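How to compare two grippers on a floppy bag without fooling yourself

I've been swapping grippers on and off arms for a while now, and the question I get most is "which one should I buy?" My answer is always to test them on the worst thing you own. For me that's a jute tote bag. Blocks and cans are easy. A bag sags, frays, slides around, and has a handle that never lands in the same place, so if a gripper can cope with that I'm pretty happy to trust it with the rest.

What follows is how I run the comparison, start to finish. Set aside an afternoon (and some snacks, it gets long!).

Step 1. Check the wrist camera before you touch anything

Park the arm, open the camera feed and point it at something plain with one clear line in it. A joint between two panels is perfect. You want the line to look straight and the gray on both sides to look close to the same. If one side leans pink and the other leans green, you'll want to look at your white balance before you start picking up anything brown. Save a still so you can check it again after every gripper swap. 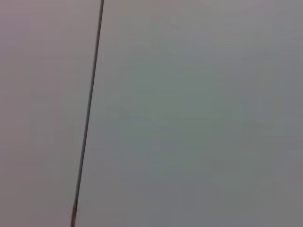 Pullisgate Robotics Club – Bench Notes

Mine runs a touch soft and a tiny bit warm on one side. I decided I could live with that, but I wrote it down, and I'd do the same if I were you. Later on, when a grasp goes wrong, you'll want to know what the camera was like on the day.

Step 2. Pick your two grippers and set them up the same way

I compared the narrow Dimitine wedge with the wider Ross fingers. Set the same closing speed on both and start both at 60 percent force. It's tempting to tune each one until it looks good, but then you're comparing your tuning. Leave it alone for the first round.

Step 3. Lay the bag flat and get in close

Bring the wrist down until you can make out single threads in the weave. Now look for the edges you might grab: the hem, the stitching next to it, the handle. The handle is the nice one, because it's rounded and stands up a little from the cloth, and you get a soft shadow on the inside of the curve that helps you find it. The hem is the mean one. It's flat and a bit frayed, and fingertips love to skate right over it.
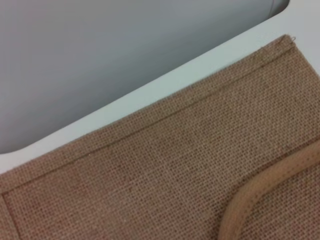
Josée Hiebert wrote in to say she'd skip the hem completely. Her view is that a hem grab mostly tests how hard you can press into the table, and that the handle tells you more about how the fingers line up. She also thinks 60 percent is too much for jute and would start lower.

I see her point on the force, and I've since tried it lower with the Ross fingers and liked it. I'm keeping the hem, though. Sooner or later something flat will turn up on your table, and I'd like to know ahead of time.

Step 4. Run your tries in blocks

Do a block with one gripper, swap, then do a block with the other. I ended up with 116 tries in all, which took almost 780 minutes spread over a bunch of evenings in October. You don't need that many! Just don't stop after the first few good ones. Move the bag a little between tries, turn it, and let the handle flop wherever it wants.

Step 5. Put something hard next to the soft thing

Add a second item with a totally different feel. I like toy food, so a striped bread roll goes on the table to the right of the bag. With two arms you can give each one its own target: left arm hovers over the handle, right arm goes for the roll. Keep enough bare table between them that the arms don't crowd each other, and watch where their shadows fall. A shadow across the bag makes the weave look darker, and a handle finder that worked fine a minute ago can get confused.

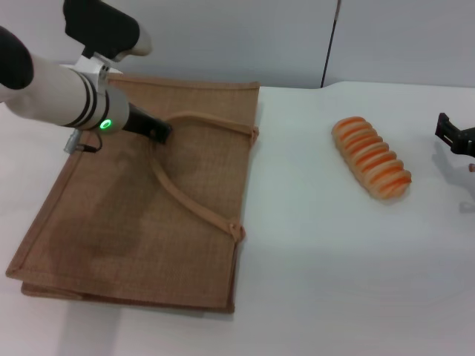

Left gripper over the tote handle, toy roll to the right.

Step 6. Write down how it failed

I use plain words: slipped, missed, pinched the cloth under the handle, bumped the table. That last pinch was the one that bugged me most with the wide fingers. The wedge got under the handle more easily but let go sooner when I lifted fast – slowing the lift helped a lot.

If you only have one arm, do steps 1 to 4 and run the roll as its own block. Gordon Bélanger has a nice blank score sheet from the Dullham meetup, so ask him for a copy before you draw up your own.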